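Liapis Shared Studios: Frequently Asked Questions

Last updated Jun 18, 2018

How much is a desk?
It's $900 a quarter, GST included. We tried monthly billing once and spent most of every month billing.

Is there a cheaper option?
A casual pass gets you three days a month at whichever table is free. If you turn up for a fourth day we'll be pleased to see you and you'll be charged for it.

Can I leave my things overnight?
Permanent members, yes. Casuals get a locker. Anything left on a casual table goes into the tub under the stairs, along with a ukulele and a great many phone chargers.

What's the internet like?
Fine until school gets out. We're moving to Plillix in July, and they have promised us the world. Ring the office if you need to send big files before then and we'll tell you when it's quiet.

Can I bring my dog?
One dog in the building at a time, booked through the calendar. The calendar is taken more seriously than the fire drill.

Do you have parking?
No. There's two-hour parking on the street and the inspector is very good at his job. The bike racks are behind the Skelteretti building; go down the laneway and ignore the sign saying you can't.

Can I paint, solder or saw things here?
Watercolour and ink are fine at your desk. Oils and soldering go in the back workshop. Saws go home.

Who do I talk to about the heating?
Roland Lambert. He knows it's cold. He has a jumper on too.

Is the kitchen shared?
Very. Label your milk, and understand that a label is only a request.

How do I cancel?
Email the office before the next quarter starts. You'll get your key deposit back once we get the key back, in that order.

Can I have a look before I sign up?
Please do. Tours are at lunchtime on weekdays and take ten minutes, or longer if Roland gets onto the history of the roof.

What do the tables look like?
White, flat, and as tidy as you leave them. 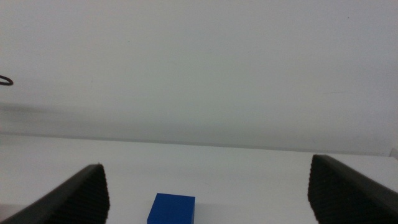 White tabletop, grey wall. Clutter is BYO.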